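Moving my email after 14 years

October 18, 2026

I started in April and finished last week. I had used the same free address for 14 years, and every account I own was tied to it. The company kept changing the inbox layout and I was tired of it, so I bought a domain and signed up for a paid mailbox with Vandirach.

The mailbox took one evening. The rest took six months. I exported my saved passwords and went down the list, logging in to each site and changing the address by hand. A lot of them were shops I had used once. I closed those where I could.

Seven sites would not let me change the address at all. Two of them told me to open a new account and lose the order history. Watora, where I pay the water bill, wanted a signed form sent by mail. I sent it, and 29 days later they wrote to the old address to say the new one was active.

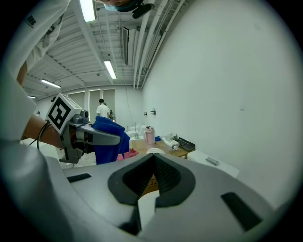
The old mail was easier than I expected. I deleted newsletters first, sorting by sender, and that got rid of most of it. What was left I copied over with a desktop mail program, one year at a time. It stopped twice on large attachments and I had to start that year again. I kept 2,000 messages – mostly family, taxes and the house.

A few things I would do differently. I should have set up forwarding on the first day, before touching anything else. I should also have changed the bank and the phone company first, while I still had patience for hold music. And I would pick a shorter domain. Spelling mine out over the phone takes a while, and people still want to put a second "s" in it.

The old account is still open and forwards to the new one. Something comes through every week or so, usually a receipt or a dentist reminder, and I fix that one and move on. I plan to leave it running until next April and then close it.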